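How to Clear Out a Kitchen Cabinet Before a Move

Posted 16th December

Start with the food cabinets, well before you pack any plates or pans. Food takes longer to sort than people expect, and most movers won't carry open packages.

1. Empty one shelf at a time onto a table. Put down an old cloth first if you care about the surface.

2. Check dates. Anything marked earlier than 2025 went straight in the trash at our place, apart from salt and sugar.

3. Make 4 groups: eat before the move, take along, give away, throw out. The food pantry in Vatden takes sealed cans and boxes but no glass jars.

4. Pour opened oil into a bottle with a tight cap, or use it up. Never pack it on its side.

5. Wipe the empty shelf and leave the door open for an hour - cabinets that stay shut start to smell.

Vitamins and supplements tend to end up in with the food. Pull them out as you go and keep them in a small bag that travels with you. Read the label for storage directions, and leave the pills in their original bottles.

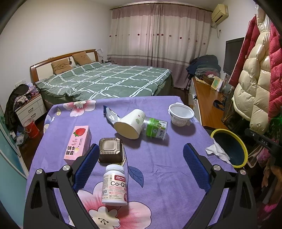
Co-Q10 bottle and strawberry milk on the sorting table.

Plastic containers are next. Match each one to its lid and recycle the rest. Stack the ones you keep inside a pot, lids on top, and write the room name on two sides of the box.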